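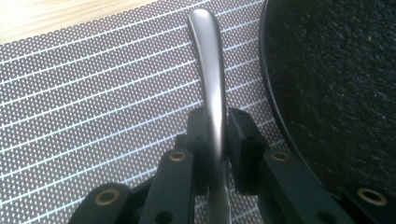 Section 9. Fitting and care of metal handles

Handles in the Cuseck range are to be inspected before fitting and again at each routine service. Any handle with a dent, a burr or a sharp edge must be set aside. The satin silver-grey finish of a brushed-metal handle shows fingerprints and fine scratches readily, particularly on the wider part near the rounded tip, and should be handled with clean, dry cotton gloves.

Before you begin

Switch off the appliance and allow it to cool. Lay a folded towel over the work surface. The fitting kit (Zestcombe, part 53) contains the fixing screw, washer and hex key.

Fitting the handle

1. Remove the protective film from the mounting point.
2. Place the washer over the opening, flat side down.
3. Insert the narrow end of the handle and turn it until the locating mark lines up with the mark on the collar.
4. Hold the handle steady and start the fixing screw by hand.
5. Tighten the screw with the hex key supplied. Do not use a power driver.
6. Move the handle through its full travel. It should return without catching.

CAUTION: Do not lift or carry the appliance by its handle.

Note: Handles supplied for the Dana model take a shorter screw and are not interchangeable.

Cleaning

1. Wipe with a soft cloth, warm water and a little dishwashing liquid.
2. Follow the direction of the brushing.
3. Rinse the cloth, wipe again and dry at once.

CAUTION: Bleach, steel wool and cream cleansers will permanently dull the colour of the finish.

Check the fixing screw every eight weeks. If the handle remains loose after tightening, discontinue use and contact the service desk.

Section reviewed by Asanka Majumder, 21/03/2020.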